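# Speaker notes – Sorting materials in the early years classroom

Presenter: Liesbeth Lambrechts, Bellumholm Learning Services
Session length: 22 minutes, questions held to the end

**Opening**

Thank the hosts and introduce the program. Bellumholm supplies shared classroom materials to 57 schools and advises teaching staff on their use. The talk concerns one activity only: sorting small shape blocks by color and by form.

Remind the audience that the handout follows the same order as the talk. The storage guidance is on its last page.

**The work surface**

State our recommendation plainly. Each sorting station should have a flat board of its own, set down on the table before any blocks are brought out. The board marks the limits of the activity. Children understand quickly that blocks belong on it, and staff can see when one has strayed.

A plain wooden board is preferred. Printed mats were issued in earlier years and are still accepted, but the patterns compete with the blocks and younger children tend to sort to the picture on the mat.

Blocks should be placed toward the far side of the board at the start, with the near side left clear. The child then has open space in which to build each group.

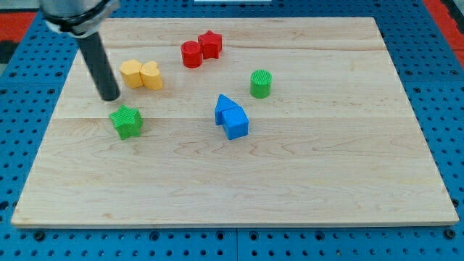 The first instruction given to the child should be short. "Put the ones that go together in one place" is sufficient. Staff should not name color or shape at this stage. Most children in our schools begin with color, and a smaller number begin with form. Both are recorded as correct.

Allow a full pause after the first sort – longer than feels natural – before asking whether the blocks could be grouped another way. Stars and hearts are useful at this point, as children often know the words already and will offer them unprompted.

**Choice of set**

Refer to the two sets currently on the approved list, Masson and Puduvus. Either may be ordered. Sets should not be mixed at one station, as the shades differ and the color sort becomes a matter of dispute.

No more than 3 children should work at one board.

**Storage and care**

Blocks are wiped with a damp cloth and dried before they are put away. Boards are stored upright. Missing pieces are reported to Vasteck on the standard form, quoting catalog number 1606. Replacement requests received before the end of May are filled ahead of the new school year.

**Closing**

Invite questions. If asked about assessment, refer the audience to the separate session in the afternoon. Sample boards may be handled at the side table until the room is needed again.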